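柔軟シートの片付け動作に向けた知覚・制御ソフトの作成
演習II 最終レポート(2021年8月26日提出)

1. やったこと

透明〜半透明のプラスチックフィルムを広げて畳む作業を対象に、手首カメラ映像からシートの縁と接触点を推定し、次の把持姿勢を出すところまで。ロボット実機での自律動作は今回は範囲外。人がハンドを手に持って行った操作の記録を入力にして、オフラインで評価した。

ソフトの構成は次の通り。
・Trunport:映像と手先姿勢の同期、切り出し
・Berneo:シート領域と反射の分離(知覚)
・Barreto:把持点の候補生成と軌道計画
・Grivier:結果の確認用ビューア、再生ツール

名前は去年の班から引き継いだもの。Trunportはほぼそのまま使い、BerneoとBarretoは4月から書き直した。Grivierは途中から必要になって作った(もっと早く作るべきだった)。

2. 背景

布の畳み込みは先行例が多いが、フィルムは少ない。理由は見え方。布は模様や織りで特徴点が取れるが、フィルムは取れない。代わりに照明の映り込みが大量に出て、それが特徴点として拾われる。映り込みはカメラを動かすと一緒に動くので、追跡するとシートが動いたことになってしまう。深度センサも試したが表面が抜けて穴だらけ。よってRGBのみで進めた。
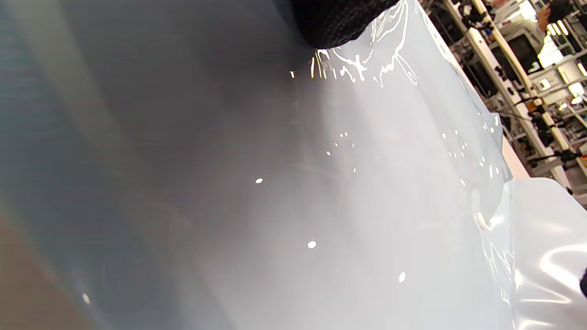 最初のBerneoは輝度のしきい値だけで反射を除いていた。これだと照明の映り込みと、シワの稜線で光っている部分が区別できない。シワの光は形状の手がかりなので消すと困る。指で押さえた場所から放射状にシワが出るケースでは、接触点の推定にむしろ一番効く。そこで、以下のように変更。

(1) 明るい領域を連結成分に分ける
(2) 各成分の細長さと、周囲の成分との向きの関係を計算
(3) 手先の動きから予測される映り込みの移動量と比較
(4) 予測と合うものを「映り込み」、合わないものを「シワ」とする

(3)は平面を仮定しているので、シートが大きくたわむと外れる。ここは未解決。

3. 計画側

Barretoは縁の直線部分を探し、そこから内側に少し入った点を把持候補にする。候補は1フレームあたり最大20点、スコア上位5点だけを軌道計画に渡す。最初は全部渡していたが遅すぎた。スコアは縁の直線性、手との距離、シワの密度の重み付き和。重みは手で決めた。学習で決めたかったが時間切れ。

軌道は2段階。まずシート面に沿って寄せ、次に面の法線方向から閉じる。法線は推定が不安定なので、直前の数フレームで平滑化してから使う。平滑化を強くすると遅れ、弱くするとぶれる。結局、シートの端が明確に見えているときだけ弱くする切り替えを入れた。条件分岐が増えてコードはかなり汚い。

もう一方の手の扱いも問題になった。手袋も袖も黒で、暗い色のシート領域とつながって一つの領域にされることがある。手の領域は別のマスクで先に抜いてからシート側を処理する順序にした。順序を逆にしていた時期の結果は全部やり直し。

4. データと評価

記録から2,000フレームを選び、縁とシワ領域に手で印を付けた。選び方はTrunportの切り出し結果から等間隔。似たフレームが続くので実質的な多様さはもっと少ないとおもう。学習用と評価用は記録単位で分けた(最初フレーム単位で分けてしまい、数字が良すぎて気づいた)。

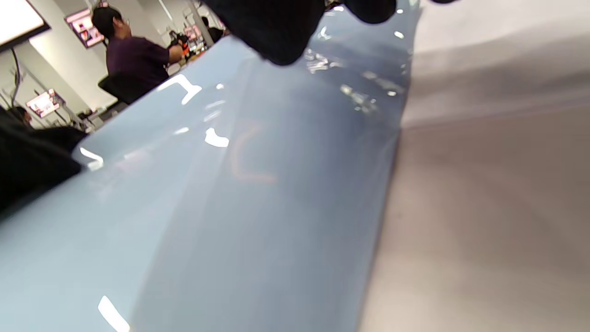 図2 水色のフィルムを黒い手袋の手でつまんだところ。右側の縁が長くまっすぐに見える。表面の白い部分は照明の反射。

縁の検出は、図2のように背景が無地で境界が長く続く場面では安定。候補もほぼ縁沿いに並ぶ。逆に背景に棚や機材が入る向きだと、棚の縦線をシートの縁と間違える。透けている部分は特にひどく、後ろの線がそのまま縁として出てくる。Grivierで候補を重ねて再生するとすぐ分かるのだが、数値だけ見ていた間は気付かなかった。

映り込みの分離は、しきい値のみの版よりは明らかに誤検出が減った。ただし弱い色つきの反射は残る。輝度が低いので(1)の段階で落ちるか、シートの色ムラとして扱われる。どちらになるかはフレームごとに変わり、ちらつく。

5. うまくいかなかったこと

・シートの折り返し部分。2枚重なると境界が2本出て、どちらが上か判定できない。
・カメラに近い部分のボケ。シワの特徴が消え、候補のスコアが勝手に上がる。シワ密度が低い=良い、としているため。ボケ量で減点する項を足すべきだが未実装。
・Barretoの設定ファイル。単位がmとmmで混在していて、軌道が変な場所に飛ぶ原因がずっとこれだった。全部mに統一済み。
・Trunportの時刻ずれ。手先姿勢が映像より遅れる記録があり、(3)の予測が丸ごと外れる。ずれを相互相関で推定して補正するスクリプトを追加した(tools以下)。自動では走らないので手で実行すること。

6. 後任へのメモ

環境はREADMEの通りに入れれば動くはず。Grivierは古いGPUだと再生が止まることがあり、その場合は解像度を半分に。Berneoのパラメータは天井照明の配置に依存しているので、部屋を変えたら再調整が必要。再調整の手順書は書きかけ。3節の切り替え条件はplanner内のコメントを見て下さい、本文に書ききれなかった。

やり残しの優先順は、ボケの減点項、折り返しの上下判定、重みの学習。折り返しは1フレームでは無理そうなので、時系列で持つ方向がいいと思われる。Berneoの出力をフレーム間で保持する仕組みだけは作りかけのブランチに入れてある。テストはまだ通ってない。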